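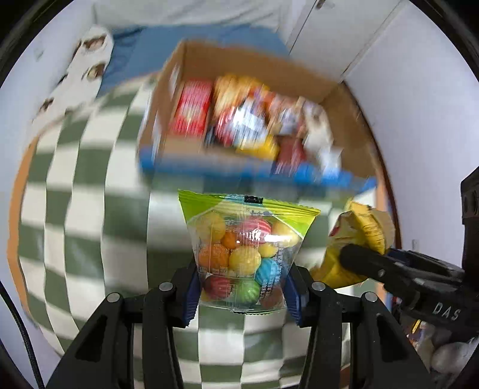 A bag of gumballs from the sweets line, with an open carton behind it.

Packing of the Small Sweets Parcels: Progress Report for January

Feb 1, 2010 - by Gadisa Tefera, Tellcombe packing room
Reading time: 3 minutes

This report covers the work which was paid from the Lencho grant in January. I wrote it together with Adanech Seyoum, who keeps the stock sheets.

The plan for the month was 402 parcels. We closed and labeled 301. The remaining parcels are waiting for the second delivery of cartons from Dolloler, which came later than we were told. The cartons are now in the room and I expect that we will reach the planned number before the next report.

Contents

Each parcel has one bag of gumballs, one bar of soap, a notebook and two pencils. The families asked for something sweet for the children, and the gumballs are a good choice for us. The pieces are packed tightly in a clear bag, so the packer can see the colors and also any broken piece without opening it. The green band across the top is easy to find when the carton is full of other things.

We bought 1000 bags at once because the price was better. Seven of them had a weak seam and we put them aside. The supplier has agreed to replace them.

Way of working

In the first days we put the sweets at the bottom and the soap above. This was a mistake. The bags were pressed and two notebooks took the smell of the soap. Geum-ok Cheon proposed to wrap the soap in paper and to put the gumballs last, on the top, standing if there is space. We changed to this order and the complaints from the delivery point stopped.

The clear bags are slippery and they slide between the flaps when the carton is moved. For this we now fold one sheet of paper over them before closing. It takes a little more time - Nahom Moges measured it and he thinks it is acceptable.

Money

The spending on sweets and cartons is inside the budget. The spending on tape is higher than planned, as the first cartons needed a double strip under the bottom. I ask for permission to move a small amount from the transport line to the tape line. The sheet with the details was sent separately.

Next month

We will finish the remaining parcels, check the replaced bags, and start the list for the Ronivham delivery point. I would also like to buy one more table, if it is possible.

Comments

Hamdia Birhane: Thank you for the clear report. Please send me the tape receipts also. The table I must discuss first.

Nahom Moges: Small correction, I measured only with the larger cartons. For the smaller ones I will do it this month.

Geum-ok Cheon: The paper for the soap is almost finished. Can we order it with the tape?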